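Hafstein Facilities Help Desk
Ticket 79: Color mismatch on replacement shelving order
Opened: 27/11/2019
Requested by: Wasley Branch Office
Assigned to: Heiðrún Mogensen
Status: Closed

Summary of request
The Wasley office reports that the online order form is returning the wrong finish code for shelving. Staff select turquoise from the color menu, and the confirmation message lists gray. The office has placed the order twice and canceled it both times. A total of 15 units are needed before the reading room can reopen to the public.

Initial response
The requester was asked to confirm the browser in use, the account under which the order was placed, and the exact wording of the confirmation message. The requester was also asked to state the finish wanted, as the catalog lists more than one shade under similar names. The office replied that the lighter turquoise is required, in the three-compartment layout.

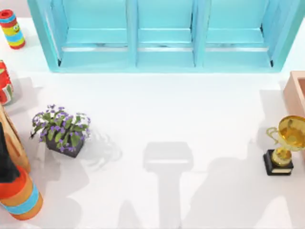
Wasley Branch Office wrote that the message had been the same on both orders, that the account was the shared purchasing account, and that the office would prefer not to place a third order until the cause was known.

Steps taken
1. The order was repeated on the test system with the shared purchasing account. The confirmation listed gray.
2. The order was repeated with an individual account. The confirmation listed turquoise.
3. The saved preferences on the shared account were reviewed. A default finish had been stored in May, when the account was used to furnish the Luro annex. The stored default was replacing the choice made on the form.
4. The stored default was removed and the order was repeated. The confirmation again listed gray.
5. The session was closed, the saved form data was cleared, and the account was signed in again after 10 minutes. The confirmation listed turquoise.

Finding
The fault lies in the handling of stored defaults on shared accounts. Removing the default does not take effect until the next session. The supplier, Firkton, was notified and asked whether the canceled orders had reached its warehouse. The finish details were sent again with the inquiry.

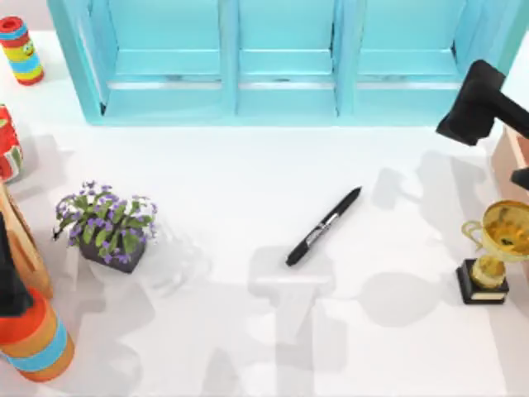

Firkton Customer Accounts replied that neither canceled order had been released for packing, that no restocking fee would be charged, and that a new order could be accepted under the original quote for five business days.

Resolution
The Wasley office placed a new order from the shared purchasing account. Both the confirmation message and the supplier's acknowledgment show the correct finish and quantity. Offices that use a shared account are asked to sign out fully after changing any saved preference and to read the finish line on the confirmation before approving payment.

The form defect has been passed to the web team under a separate ticket. Further questions on this order should be sent to the help desk with the ticket number in the subject line.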